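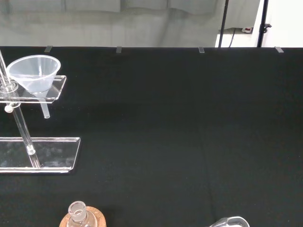
Re: Filtration par gravité, nappe noire et support d'entonnoir

Bonjour la liste,

Je réponds un peu tard au message de la semaine dernière, que je remets en partie :

> Je monte un petit coin chimie pour l'atelier de Dendlow et j'hésite sur deux choses.
> 1) Le support : métal classique avec pince, ou bien acrylique ? J'ai peur que l'acrylique bouge dès qu'on pose l'entonnoir.
> 2) La table : la mienne est blanche et on ne voit rien, tout se confond. Vous mettez quoi dessous ?

Pour le 1, je suis passée à l'acrylique en décembre et je ne reviendrais pas en arrière ! Vous avez le mien en tête de message : une tige sur un socle plat, et une tablette percée dans laquelle on pose l'entonnoir, fixée à la tige avec une petite molette blanche. Il faut serrer la molette plus qu'on ne croit, par contre (la première fois, ma tablette est descendue toute seule pendant que je pliais mon filtre). Défaut numéro un : les traces de doigts. On les voit tout de suite sur le socle, surtout sur fond noir, et j'ai renoncé à courir après. Eau tiède, savon doux, chiffon qui ne peluche pas, et surtout pas d'alcool, ça finit par fendiller la matière.

L'entonnoir est en plastique blanc translucide, ça me suffit largement pour de l'eau salée ou du sable. Laissez un peu d'espace sous la tige de l'entonnoir, sinon c'est pénible de glisser le récipient dessous – et pour tout ce qui a le fond rond, prenez un anneau en liège ! Le mien sert tous les jours, la verrerie tient bien dessus et ça ne fait pas de bruit quand on la pose.

Pour le 2 : un tissu noir, tout bêtement, tenu au bord du fond par des pinces grises. Le verre ressort beaucoup mieux, on voit le bord du bécher et on arrête de l'accrocher avec la manche. Le mien garde ses plis malgré le fer, tant pis. Prenez-le assez long pour que les pinces mordent bien, j'avais coupé le premier trop court et il glissait vers moi à chaque séance.

Une question à mon tour : quelqu'un a-t-il essayé les filtres Kaltuvley en boîte de 1000 ? Je n'en utilise pas tant que ça, mais le lot de 114 que je prenais chez Pacheco n'est plus au catalogue, et je me demande s'ils se gardent bien dans un placard un peu humide.

Bonne journée à toutes et à tous,
la dame de l'atelier Nulum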